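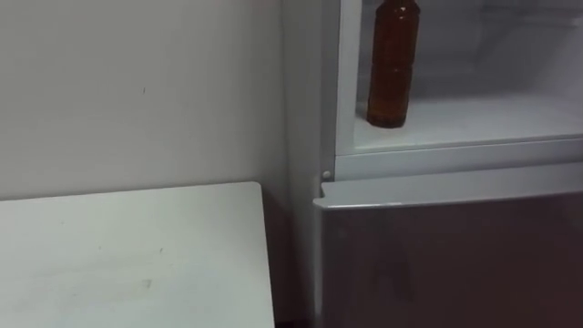 Page 4 of 71

Moving Out FAQ, Litlow Street Apartments

Updated April. Read this before you call the office please, most of it is in here.

How much notice do I give?
One full month, in writing. Email is fine. A text to the super is not notice.

Do I have to paint?
No. Small scuffs and marks are normal wear, we don't charge for those. Big holes, crayon, wallpaper you put up yourself, yes we charge. If you painted a room a dark color, call first.

Nail holes?
Leave them. Please don't fill them with toothpaste. We can tell.

What about the fridge?
Stays. Empty it, wipe the shelves, pull out the drawers and wash them. Leave it plugged in and running. If you unplug it, prop the door open or it'll smell by the next day. Check on top too, people forget stuff up there.

Can I leave furniture for the next tenant?
Only if they agree in writing and we get a copy. Otherwise it's junk to us and hauling comes out of your deposit. Hauling is $70 an item. A table and its chairs count as seperate items, sorry.

Who does the walk-through?
Obadia Massawe. You can be there or not, up to you. Takes under an hour. Mornings only, first slot 9 a.m.

Where do keys go?
Office drop box, in an envelope with your unit number on it. Mailbox key too!! And the laundry card. Unit 434, we still have a set of yours with no forwarding address.

When do I get my deposit back?
After the walk-through and the final water bill. The bill is usually what holds it up. Check is mailed, no cash, no pickups.

Which movers can use the freight elevator?
Any, but book it. Kandix and Bashir have already sent us their insurance papers so those are quicker. Anyone else, have them email a certificate before the day.

Internet box?
Hesa boxes go back to Hesa, not to us. We had a closet full of them at one point.

My roomate is staying, I'm leaving. Now what?
New lease for them, no walk-through. You two sort out the deposit between you, we only refund when the unit is empty.

Can I stay a couple extra days?
Maybe. Ask early. Depends on if someone is moving in right after you.

Parking questions are on the next page.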